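**Workshop notebook, Vustwood bench, 23/02/2022**

Present: Elias Hourani, Agustina Zapata. Shadi Awwad was on call-outs at Wascombe until midday.

Job 239, a vented tumble dryer, was brought in from Odamville. The customer reports that the drum stops after 11 minutes and will restart once the machine has been left to stand. The fault was reproduced twice this morning, at 11 minutes on the first run and slightly sooner on the second.

The exhaust path was checked first and found clear. Belt tension is acceptable. The motor draws more current than the plate rating after a few minutes, and the thermal cut-out then opens as it should. The cut-out is therefore not to be replaced. The rear drum bearing is dry and scored, and this is considered the likely cause of the extra load. Fouad Hamdan noted the same wear on a similar machine in January.

Bearing kit to be ordered through Shboul. Delivery is quoted at 3 working days. The customer has been told and has agreed to the price.

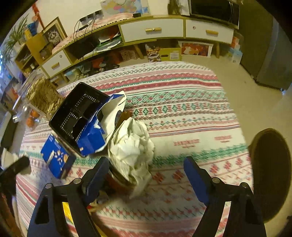 Small parts continue to go astray between strip-down and refitting. Job 17 was held up by a missing drum clip, later found under the bench mat. With immediate effect, screws, clips and washers are to go into a tray as they come off - a plain black plastic one with rounded corners, like the one on the patterned cloth, will do. The job number is to be written on tape and fixed to the rim. Nour Mansour will bring more tape from stores.

Outstanding: insulation test on job 239 after reassembly; door switch on job 17 to be checked again before collection. Meter leads on the second bench are worn and have been withdrawn from use.

E.H.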